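Flodis Staff Board > Warehouse and Returns
Topic: Grippers on the sorting work, what changes for us?

packer_ines50
Posted 07:40
I work in returns at Flodis, and since March we have the grippers from Produtico for the soft goods. Before, I emptied the mixed sacks by hand and folded. Now I spend most of the shift with the tool in my hands. My wrists are better but I am slower, and the target is still 200 pieces a shift. Is it the same at other sites?

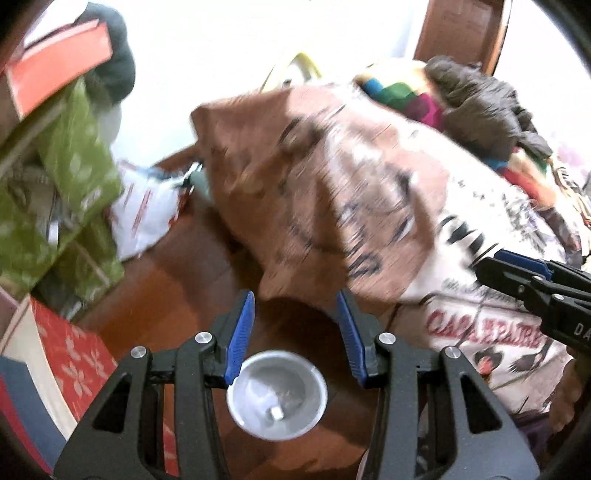

Bags and fabrics on the floor, two grippers at work

The bags are the difficult part. A shirt has some shape, but a cloth bag lying on its side folds away when you press on it.

tallboy
Posted 08:15
Same at Okeke, but they lowered our target for the first 3 weeks. Ask for it in writing. Our shift lead agreed only when two of us went together.

grornico_nights
Posted 08:52
I don't agree that it is slower. At Grornico we did 2286 pieces last month on my line, more than by hand. You must stop moving the tool like your own fingers. Open wide, go in low, close, then lift.

packer_ines50
Posted 09:10
Are your pieces mixed? Ours come all together — furry things, patchwork, plastic bags, boxes. With one kind of piece I would be quick also.

grornico_nights
Posted 09:31
Mostly towels and sheets. OK, this is a fair point.

oldhand_b
Posted 12:05
Speed is not my worry. What happens to the folding table people when the arms can do it alone? At our place two were moved to labels, same pay but worse hours. I was told of it the evening before.

tallboy
Posted 12:20
They moved people here too, and some like it better. Labels is sitting work. I would not call it worse for everybody.

oldhand_b
Posted 12:44
I would like to be asked first, even so.

packer_ines50
Posted 16:30
I spoke with my lead at the break. The target will be looked at again next month, and I can write down which pieces take longest. I will start with the bags.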